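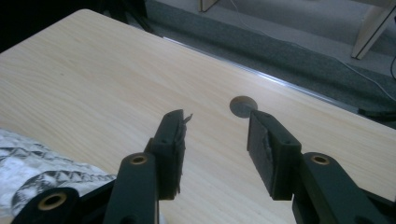 NOTICE TO OCCUPANTS OF THE ATTHORPE BUILDING

Desks on the second floor will be reallocated in January. Occupants are required to clear all surfaces by 4 p.m. and to leave nothing in the drawers. Items remaining after that time will be removed to the Ikach store, where they may be reclaimed on presentation of a receipt. Receipts are issued at the Ikach store.

Desk 459 is excluded from the reallocation.

The occupant of Desk 459 retired from the Sunura account after 49 years' service and returned the key, the pass and the chair. The desk has since been inspected and found to be in good order. The inspecting officer recorded a faint smell of oranges at the cable outlet and the sound of a wireless playing dance music at low volume. No cable was connected. The officer remained at the desk for 90 minutes, although the inspection form allows ten, and has asked that the difference be treated as leave.

A contractor, Kanagaratnam Office Interiors, was instructed to fit a new cover to the outlet. The contractor attended, lifted the old cover, listened, and replaced it. The invoice was for 300 pounds and was later withdrawn by the contractor without explanation - the accompanying letter said only that the work had been a pleasure.

Occupants have since been observed taking their lunch at Desk 459. This is permitted, subject to the following conditions.

Chairs must be returned to their own desks by two o'clock. Crumbs must be wiped away from the outlet and not into it. Requests for particular tunes should not be spoken into the opening during working hours, as these have on occasion been granted and the volume cannot be adjusted from this side.

Any occupant who hears their own name should make a note of the time and inform the Facilities Office. There is no need to reply. Those who have already replied should complete the same form, using the second page for the answer they were given.

The Facilities Office will be closed between one and two. Staff may be found at Desk 459.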